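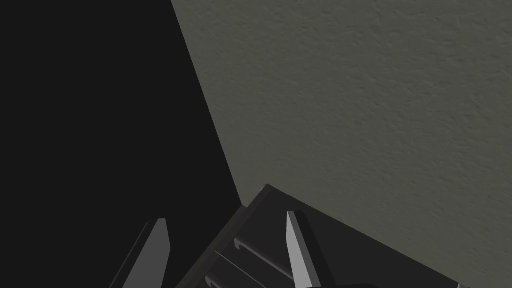
Has Siltau been renewed, and where do I find air dates I can trust?

Posted by Mariama Aryee, Jul 10, 2026

Hello all, first time asking here so please be gentle if this belongs in another section. My husband and I got hooked on Siltau over the winter (the one with the lighthouse family and the missing ferry, if you haven't seen it) and we finished the last episode of season 2 with our mouths hanging open. I've been trying to find out whether there's a third season ever since, and I am going round in circles!

One countdown site says the next episode is in November. Another says "ended". A third has a clock ticking down to a date that has already gone by, and when it reached zero it simply started over. My sister swears she read it had been cancelled but can't remember where, and she also told me Mazza was cancelled and that came back twice, so I take her with a grain of salt.

Is there one place people go for this? I don't need anything fancy. I'd just like to put it on the kitchen calendar in ink, and to know whether it's worth keeping our Wendia subscription going or letting it lapse until the show is back.

Italo Bellini

Hi Mariama, and welcome! You're in the right section, don't worry. I've been following shows this way for years and the countdown clocks drive me up the wall too.

Most of those sites don't look anything up themselves. They copy from one of the big listings that viewers edit, and they copy on their own schedule, so you can have three sites showing you the same entry from three different weeks. If a show has no confirmed date, some of them put in a guess based on when the last season started. Siltau season 2 began in November, so I'd bet my favourite mug that's where your November came from. The clock that starts over is the same sort of thing, a placeholder with nothing behind it.

What I do is go to the show's own page inside Wendia and scroll right down past the episodes to the small grey print. If it says "returning", it has been renewed, even when there's no date yet. When I looked at Siltau this morning it said "returning". So your sister can relax, and so can you! I'd leave the calendar in pencil for now, though.

As for the subscription, I pause mine between seasons. You can do it from the account page for up to 4 months at a time, and your watch list is still there when you come back. Do check what colour the little bell beside the title is before you pause. If it's filled in, you'll get an email when a date goes up, and mine has come through even while I was paused.

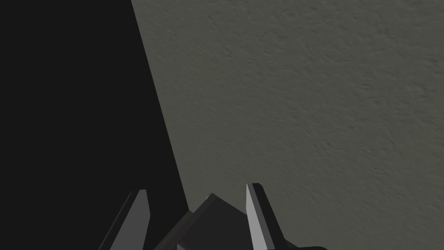
Textured grey surface beside a dark shape

Imogen Sowerby

Ended I think. They only made 9 episodes of the second one and my neighbour said that was the lot. Try Rendum instead, it's much the same but with a canal, and there are heaps of episodes so you won't run out!

Majdi Azar

Just adding to what Italo wrote, which matches what I see on my end. If you watch on a television the grey print doesn't show up, or it doesn't on ours anyway, so open the page in a browser on your phone or computer. The bell is there too, to the right of the title. I missed the start of Mazza by two weeks before I found it.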